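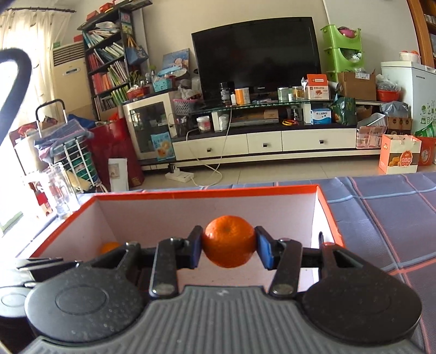
La fruta de temporada seguirá en los comedores escolares de Denirbridge

28 de junio de 2019

El Ayuntamiento de Denirbridge ha prorrogado un curso más el reparto de fruta fresca en los comedores de los colegios públicos, que empezó en febrero en 11 centros y que a partir de septiembre llegará a 20. La concejala de Educación, Rebecca De Luca, presentó ayer los datos del primer periodo y confirmó que el contrato de suministro se mantiene con la distribuidora Runerer, que se encarga también del transporte.

Durante los meses de prueba comieron fruta del programa 1.941 alumnos de infantil y primaria. Hasta entonces, la mayoría de los comedores servía fruta dos días por semana y completaba el menú con yogures, natillas o flanes envasados. Con el nuevo calendario hay fruta cuatro días y el quinto queda a elección de la cocina de cada centro.

De Luca explicó que la decisión se tomó después de hablar con las direcciones de los colegios y con las empresas que gestionan las cocinas. «Nos pedían dos cosas: que la fruta llegara en buen punto y que los niños pudieran comérsela en el tiempo que tienen», señaló. La concejala reconoció que la primera parte costó más de lo previsto y que hubo quejas durante las semanas iniciales por peras demasiado duras y por plátanos que llegaron ya pasados a dos de los centros.

La mandarina, la más comida

Según el informe municipal, la mandarina fue la fruta que menos se quedó en las bandejas mientras estuvo disponible, seguida del plátano y de la fresa. En el extremo contrario están la naranja entera y el kiwi, que los alumnos de los primeros cursos no consiguen pelar sin ayuda. Varias cocinas optaron por servir la naranja cortada en gajos, aunque eso obliga a dedicar a una persona a esa tarea durante buena parte de la mañana.

Dariusz Zieliński, jefe de cocina del colegio Clusby, contó que en su centro probaron a cortar la naranja a media mañana y guardarla en frío, pero que se resecaba y los niños la dejaban. Ahora la cortan justo antes del primer turno. «Con la mandarina no hay que hacer nada, se lava y se pone en la mesa. Los de tres años necesitan que alguien les empiece la piel y luego siguen solos», dijo.

Zieliński pidió que el próximo curso se cuide más el calibre. En una de las entregas llegaron piezas muy pequeñas mezcladas con otras que casi las doblaban en tamaño, y el reparto en las mesas acabó en protestas. Runerer se ha comprometido a servir cajas de calibre uniforme y a indicar la variedad en la etiqueta, un dato que hasta ahora solo figuraba en el albarán.

El informe recoge otras observaciones de las cocinas. La manzana funciona mejor en los cursos altos que en los bajos, donde se da un mordisco y se abandona. La fresa gusta, pero aguanta mal el viaje y hay que repasarla caja por caja. El melón, incorporado en junio, ha tenido buena acogida, aunque tres colegios no disponían de cámara suficiente para guardarlo y tuvieron que recibirlo en dos entregas.

Proveedores y entregas

La fruta procede en su mayor parte del almacén Savchuk, situado a las afueras del municipio, que compra a productores de la zona cuando hay cosecha y recurre al mercado mayorista el resto del año. Los cítricos de febrero y de principios de primavera llegaron por esta segunda vía, ya que en la comarca apenas se cultivan. El ayuntamiento no exige que toda la fruta sea local, pero sí que sea de temporada y que se entregue sin envoltorio individual.

Larysa Ivanyshyn, responsable de pedidos del almacén, indicó que la principal dificultad ha sido ajustar las cantidades. Los colegios comunican el número de comensales con dos días de antelación, y las excursiones o los días de huelga de transporte alteran la cifra a última hora. «En marzo nos devolvieron cajas enteras porque dos centros habían salido al teatro el mismo día. Esa fruta se recolocó, pero el viaje ya estaba hecho», comentó.

Para el nuevo curso se ha acordado que los centros envíen al principio de cada mes el calendario de salidas, y que la cifra definitiva se confirme la víspera antes del mediodía. Las entregas pasarán de tres a dos por semana, salvo en el caso de la fresa y de la fruta de hueso, que se seguirán llevando con más frecuencia. Los colegios que no tienen muelle de carga recibirán la mercancía antes de las ocho, para evitar que la furgoneta coincida con la entrada de los alumnos. En la calle de la Fragua esa coincidencia había provocado varias quejas de las familias.

El contrato fija además un margen para rechazar género. Cada cocina puede devolver en el momento de la entrega las cajas con piezas golpeadas o con moho, y la distribuidora tiene hasta el día siguiente para reponerlas. Durante la fase de prueba se registraron 27 devoluciones. La mayor parte correspondió a fresas y el resto, a plátanos y peras.

Sin coste añadido para las familias

El precio del menú no cambiará. De Luca aseguró que la diferencia entre la fruta y los postres envasados la asume el presupuesto municipal y que la partida está ya incluida en las cuentas del año. El grupo de la oposición ha pedido por escrito el desglose del gasto por centro, que según la concejalía se entregará en julio.

El concejal de la oposición Yevhen Koval se mostró favorable a mantener el reparto, pero criticó que los nueve colegios que se incorporan en septiembre hayan tenido que esperar medio curso. También preguntó por los dos centros que cocinan con medios propios y que han quedado fuera de la ampliación. «Compran la fruta por su cuenta y la pagan más cara. No se entiende que no puedan sumarse al mismo pedido», afirmó. De Luca respondió que esos centros tienen contratos vigentes hasta diciembre y que se les ofrecerá entrar cuando venzan.

Otra de las cuestiones que quedan por resolver es la de las pieles y los restos. Cinco colegios separan ya los residuos orgánicos y los demás los mezclan con el resto de la basura del comedor. El ayuntamiento prevé repartir cubos antes del inicio de las clases, aunque todavía no ha decidido con qué frecuencia se vaciarán. Los colegios con huerto podrán quedarse con una parte para compostar. A estos centros se les ha recomendado que no echen demasiadas pieles de cítricos de una vez y que las troceen antes.

Actividades en las aulas

Junto a la ampliación, la concejalía ofrecerá a los centros que lo soliciten unas sesiones en el aula sobre la procedencia de los alimentos. Las impartirá la dietista Mansa Ayaaba, que ya visitó cuatro colegios en primavera. Cada sesión dura una hora y está pensada para grupos de segundo y tercero de primaria. Los alumnos aprenden en qué mes se recoge cada fruta y comparan piezas de distintas variedades.

Ayaaba explicó que muchos niños distinguen la naranja de la mandarina, pero no saben que existen mandarinas tempranas y tardías, ni por qué unas se pelan con facilidad y otras no. «Llevo siempre clementinas y alguna variedad más tardía, con la piel más pegada, y las abrimos en clase. A partir de ahí salen todas las preguntas», dijo. En su opinión, el tiempo de comida sigue siendo corto en los colegios con tres turnos, y parte de la fruta que se tira tiene que ver con eso.

La concejalía estudia alargar cinco minutos cada turno en los centros donde el horario lo permita. La medida depende del acuerdo con las empresas de monitores y no estará lista para septiembre.

Las direcciones de los colegios que se incorporan al programa tienen de plazo hasta el 12 de julio para comunicar el número previsto de comensales, las alergias registradas y la capacidad de sus cámaras. El calendario de frutas del primer trimestre se publicará en el tablón de cada centro y en la web municipal. Empezará con uva, ciruela y manzana, y las primeras mandarinas llegarán a las mesas en noviembre.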